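Council papers > Omerville Allotment and Leisure Gardens Association > Minutes > November 2023

OMERVILLE ALLOTMENT AND LEISURE GARDENS ASSOCIATION

Minutes of the site management meeting, November 2023

Chair: Zuzanna Laskowska
Minutes: Sarita Mathur
Present: plot representatives for Upper Field, Lower Field and the Brook Strip
Apologies: the representative for the Orchard plots

1. Minutes of the previous meeting

The minutes were agreed with one correction. Under item 6, "north gate" should read "north-east gate". The north gate has not been in use since the fence was moved.

2. Matters arising

2.1 The padlock on the tool store has been changed. Plot holders who have not yet collected a new key should apply to the Chair in writing, giving their plot number.

2.2 The hedge along the lane was cut in the last week of the permitted period. The contractor left brash on plots 14 and 15. Both plot holders have since agreed to keep it for dead hedging, and no further action is required.

3. Water supply

3.1 The Chair reported that the meter reading for the season showed a use of 2,967 cubic metres, against nearly 2,000 in the previous season. The increase could not be explained by rainfall alone. The supply had been shut off overnight on two occasions with all taps closed at the standpipes, and the meter continued to turn on both. A leak on the site side of the meter is therefore assumed.

3.2 Semwal had inspected the run between the meter and the first standpipe and found no fault. Their written view is that the loss lies between standpipes 4 and 7, where the original pipe was never replaced. The depth of the pipe in that section is not recorded on the site plan.

3.3 Two options were put to the meeting:

(a) trace and repair the existing pipe, at a cost depending on what is found;
(b) lay a new pipe of 100 metres in a fresh trench beside the main path, and abandon the old section.

3.4 The Brook Strip representative preferred (a) on grounds of cost. The Lower Field representative said that the old section had been repaired twice already and that a third repair would leave the same joints in the ground. After discussion option (b) was agreed in principle, subject to a second quotation. Stokex and Semwal are both to be asked to quote on the same drawing.

Action: SM to prepare the drawing and send it to both firms.

3.5 The supply is to be turned off for the winter at the usual point and the standpipes drained. Plot holders should leave the taps open once this has been done — closed taps were the cause of the two split fittings last year.

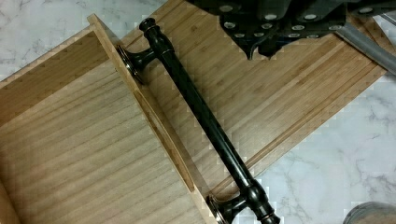
3.6 Dip tanks will be left full. The Upper Field representative asked whether the tanks could be fitted with lids. The Chair said that lids had been priced before and had been thought too dear, but that mesh covers might be considered. Deferred to the May meeting.

4. Rents and waiting list

4.1 Rent notices have been issued. Three plots remain unpaid after the first reminder. A second reminder will be sent, after which the tenancy agreement allows notice to be given.

4.2 It was proposed that full plots be halved as they fall vacant. The Lower Field representative objected that half plots on the slope could not be reached by barrow without crossing a neighbour's ground. Agreed that halving should apply to Upper Field and the Brook Strip only, and that the slope plots should be let whole.

5. Compost and deliveries

5.1 Alero have given notice that they will no longer deliver loads of green waste compost to the lane end, owing to the turning space. They will deliver to the main car park if the barrier is open. The load is to be moved within two days of delivery.

5.2 A sum of £600 was approved for compost and wood chip for the coming year. Wood chip is for paths only and should not be taken for plots until the main path has been dressed.

6. Bonfires

Two complaints were received from houses on the lane. The rule is unchanged: no fires before dusk, and none when the wind is from the west. A copy of the rule is to be fixed inside the notice board.

Action: SM.

7. Any other business

7.1 Rats have been seen near the Brook Strip compost bays. Cooked food must not be put in the bays.

7.2 The Upper Field representative asked for the grass path by plot 31 to be reseeded. Agreed for spring, with the path roped off until the grass has taken.

8. Next meeting

Date to be set once both quotations for the pipe have been received.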